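### 4.2 Hanging keys: where the wrist camera stops helping

I'll admit I thought this task would be the easy one. We'd already gotten Hukgate, our two-arm policy, to stack cups and close drawers, and a key on a hook looked like a nice warm-up for the harder stuff in Section 5. Then Mebrat Chala ran the first batch on a Sunday and sent me one line: "It keeps poking the wall."

The trouble is the wire. A thin hook against a gray panel gives the policy very little to look at, and its shadow is often easier to pick out than the metal (Figure 3). So we trained two versions on the same 400 demonstrations. One saw only the wrist views, and the other also got the head view. We kept everything else the same, down to the learning rate, which Toon Hoekstra and I had already argued over for most of September.
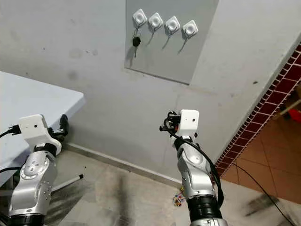
**Figure 3.** Head view in the hook task, with a key on the leftmost of four adhesive hooks and both arms below the panel.

The head-view version did better, and I was surprised by where the gain came from. Both versions brought the key ring up to the panel just fine. They split on the last little bit of travel, when the gripper gets between the wrist camera and the hook. With wrist views only, the arm would commit to a spot and push, even if the ring was sliding past the wire. With the head view added, it would back off and try again, and we hadn't scripted that anywhere!

We then doubled the data to 800 demonstrations, hoping the wrist-only version would catch up. It got smoother (Sanne Geerts called it "more confident about missing") but it still pushed when it should have backed off. I read this as a problem with what the policy can see, though I wouldn't bet the lab on it until we've tried a second panel color and a thicker wire.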